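The Bedmakers of Kiniron

By Sioned Jenkins

The first thing I was told when I joined the Kiniron robotics club for an evening was to take my shoes off, and the second was that I should on no account sit on the bed. I had come expecting workbenches and the smell of solder. There is a bit of that at Kiniron, in the room downstairs, but the students who have been getting all the talk this fall are the ones upstairs, and what they do up there, night after night, is housework.

Let me back up a little. Kiniron is a student club, run out of a building it shares with a print shop, and each year it enters the Aneo Challenge, a contest for college teams whose robots have to do ordinary chores in ordinary rooms. Last year the chore was laying a table, and Kiniron came in sixth (they will tell you so themselves, cheerfully, before you have got your coat off). This year it is making a bed. The final is in April, and each team has to teach its robot from examples that its own members have recorded by hand.

That recording is the job I had come to see. Two students work at a time, one with the grippers and one keeping the log, and they swap when the first one's shoulders give out. You hold a gripper in each hand and do the chore with those in place of your fingers, over and over, so that there is something for the robot to learn from later on.

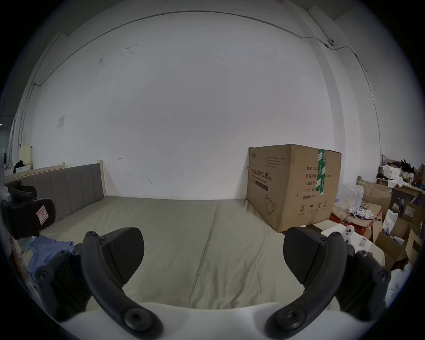

6 min read

Danylo Palamarchuk, who is in his second year and has the patience of a much older man, was on the pale green sheet when I arrived. He told me he had never once made his own bed before joining the club, and that his mother has been informed of the new situation and is delighted. "At home I just pulled the blanket up," he said. "Now I have opinions about corners. I lie awake and think about corners!"

He has reason to. A sheet, as anyone who has wrestled one onto a mattress alone will know, has a mind of its own. You get the one corner tucked and the opposite one pops off and comes sailing across at you, and with real hands you hardly notice how quickly you catch it. With grippers you notice everything. You have to choose your spot along the hem, close on it, lift just enough, and then move in a way that doesn't drag the whole thing sideways. Danylo talks under his breath the entire time, a sort of running murmur in which the sheet is addressed as Alia. I asked, of course. Alia is the team's name for the robot, but somewhere along the way the sheet picked it up as well, and by now it is too late to straighten out.

The log is Miroslava Derkach's kingdom. She built it in her first year out of a spreadsheet and, she says, stubbornness, and it records who was working, which sheet, which corner they started from, and a column headed simply "Feelings," which began as a joke and has become one of the most useful things in it. When somebody writes "cross" or "hungry" three times in a row, Miroslava calls a break, and there is usually soup. She showed me the total so far: 142 good runs and 186 altogether. The difference between those two numbers is a sore point. Some of the rejected runs ended with the sheet inside out. One ended with a phone call from a grandmother, which was taken.

I had wondered, on the train over, whether all of this might be a bit dull for people of nineteen and twenty, who could after all be downstairs making something with wheels. And a few of them did drift back downstairs, Miroslava admits, in the first weeks. The ones who stayed seem to have found something they like in it. There's a rhythm to the evenings, the way there is with knitting or with shelling peas on a porch, and a good deal of conversation gets done while the hands are busy. I heard a long argument about whether a hot dog bun ought to be toasted, and a rather touching one about whether to go home for the holidays or stay and record.

The club's adviser is Hermine Holzer, who taught mechanical drawing for most of her life and came out of retirement for what she was assured would be one semester. That was three years ago. She keeps a kitchen chair by the door and mostly lets them get on with it, though every so often she will say a single word ("Elbows," for instance) and whoever is working will drop their elbows and the next corner will go on like butter. I asked her whether she thought a robot would ever make a bed to her standards. She gave it proper thought, for so long that I supposed she had forgotten the question. "To Danylo's standards, yes," she said. "To mine, I would want to see the corners."

She let me have a try, in the end, with Danylo hovering at my side. I am a person who has made a great many beds, and I'll admit I picked up those grippers with some confidence. I pinched a fine big handful of sheet, pulled, and brought two corners up off the mattress at once. Miroslava asked me how she should fill in the Feelings column and I said "humbled," and she typed it in. My second go was better. By my third I had begun to understand about going low and slow, and to feel a little proud, and then I had to give them back because Danylo wanted to get in a few more before supper.

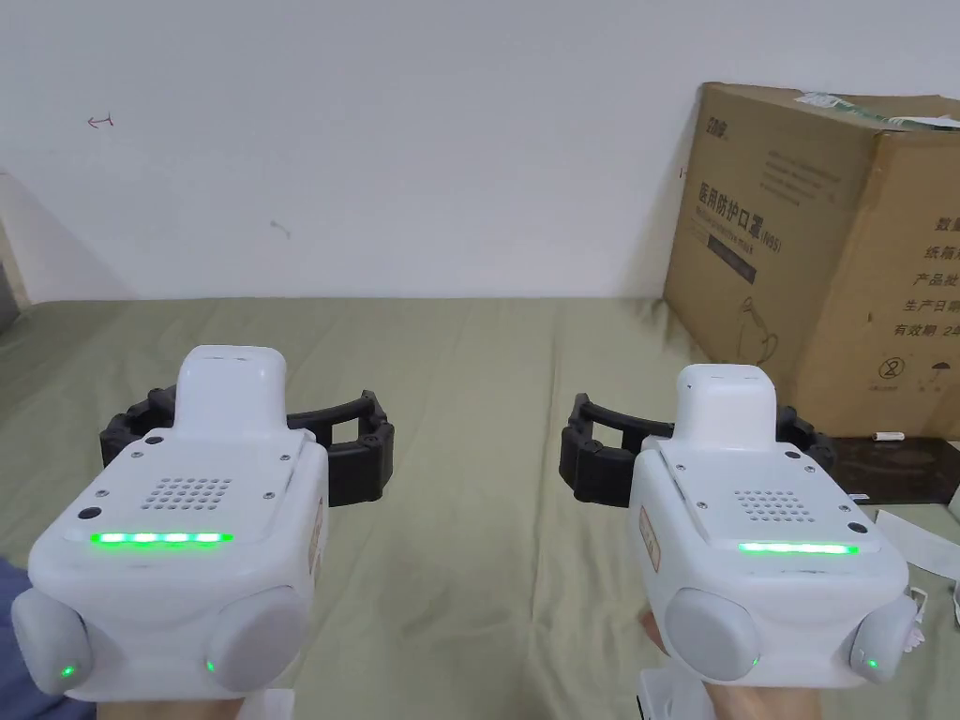

What the Judges Want

The person who knows most about the other side of the table is Wyn Maddocks, who competed for Kiniron as a student and now helps judge the early rounds (though never his old team's, he was quick to say). I met him at Kaplan, the diner across from the print shop, where half the club seems to take its meals, and he drew me a bed on a paper napkin to explain the scoring.

Each team gets a mattress it has never seen and a fitted sheet out of a sealed bag. There are points for each corner, and points for smoothness, and a few for how the robot behaves when things go wrong, which is the part Wyn cares about most. A robot that loses a corner and goes back for it will do better with him than one that loses it and carries on smoothing the air. He is fond of telling teams to keep some of their messy recordings, so long as the mess gets put right by the end, and when I passed this on to Miroslava she went quiet and opened the log again, and started scrolling up through the rejects.

There will be an open evening on 11th November, for families and anyone else who is curious, with soup. Visitors may try the grippers if they don't mind waiting their turn, and Danylo's mother is coming. He plans to have her start with the far corner, the one by the headboard, and he would like it known that it's the hardest one.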